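Week 3 — who actually counts as a veteran?

I promised we'd get off battles and onto paperwork this week, so bring coffee! Our case is the Palside Volunteer Company, a small colonial harbour unit raised locally and disbanded without much fuss. The roll has 589 names on it, and only 49 of them ever drew a pension.

## Reading

- Samarakoon, chapter 3 (skip the appendix, it's dreadful)
- The Prurnada muster rolls, first box only

When you read the rolls, watch the column marked "terms". Men signed on locally had different terms from men sent out from Britain — same drill, same boats, very different letters afterwards. I find those letters hard going, so take your time with them.

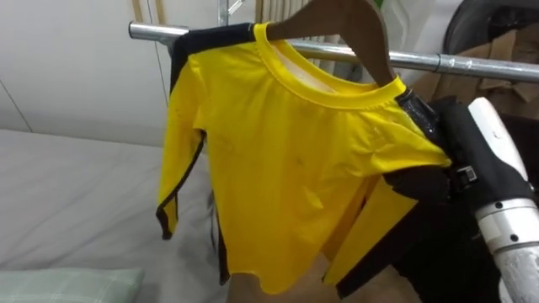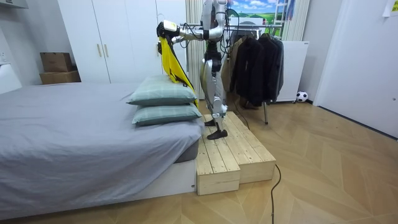
## For Thursday

Write me 2000 words on one man from the rolls. Footnote everything, please, and give the box number (I do check). Drafts go in the tray by noon.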